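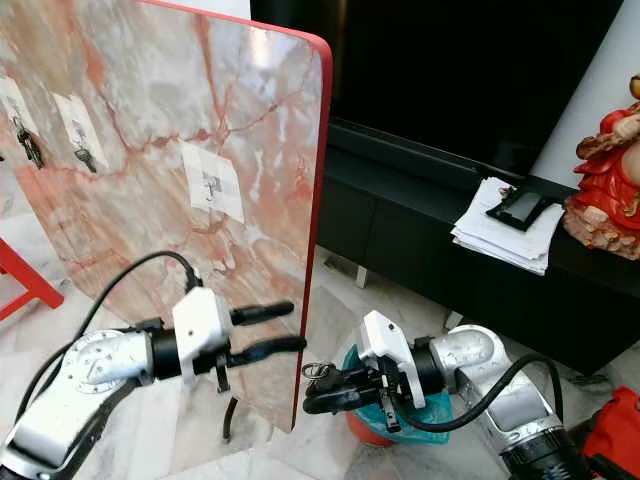 What happens to the person whose task is taken over by a machine?

Most often that person keeps the job title and gets a different set of tasks: loading, checking, clearing faults and deciding what to do with the pieces the machine could not handle. The time saved on the old task is partly spent on these new ones.

## Session 4 — Handling work and the people beside it

Reading: Mudaliar, *Shift Notes from Aubert*, chapters 2 and 3. Bring your task sheets from last week.

### 4.1 Terms

- **Task**: a unit of work with a start, an end and a result that can be checked.
- **Job**: the set of tasks assigned to one person.
- **Residual task**: a task left to a person after the rest of a process has been automated.
- **Intervention**: any action by a person that lets a stopped machine continue.

Automation is applied to tasks. Its effects are felt in jobs. Keep the two apart in your written work.

### 4.2 Small-object handling

Keys, rings, hooks and clips are hard to automate. They are thin, they reflect light, and they turn in the grip. A two-finger gripper can hold a metal keyring at its tip, but holding is one step. The ring must also be brought to the right place, at the right angle, and let go.

A person does this with little attention. For that reason it rarely appears in a job description, and it is often missed when a process is costed.

### 4.3 Case: Lerkska key desk

Lerkska manages rental buildings and runs a desk that tags, sorts and hangs keys. Before the change, the desk handled 200 sets per shift. A two-arm station from Ulton was added in October.

| Task | Before | After |
|---|---|---|
| Reading the tag | Clerk | Station |
| Hanging the set | Clerk | Station |
| Untangling rings | Clerk | Clerk |
| Clearing stops | None | Clerk |
| Logging errors | Supervisor | Clerk |

The first month produced 38 interventions. Harish Acharya, the desk supervisor, kept the log by hand and recorded the position of the ring at each stop. Most stops came from two rings caught together.

Points to note:

1. Error logging moved down one level — pay grades did not.
2. Clerks now stand near moving arms and need training for it.
3. Work pace is set by the station between stops.

### 4.4 Assignment

Choose one job you have held or observed. List its tasks, mark those a machine could take over, and write out the residual tasks with the person responsible for each. Limit: 500 words, table not included.

Hand in to Liesbeth Lambrechts by 20th May. Late work goes to Beril Ağca.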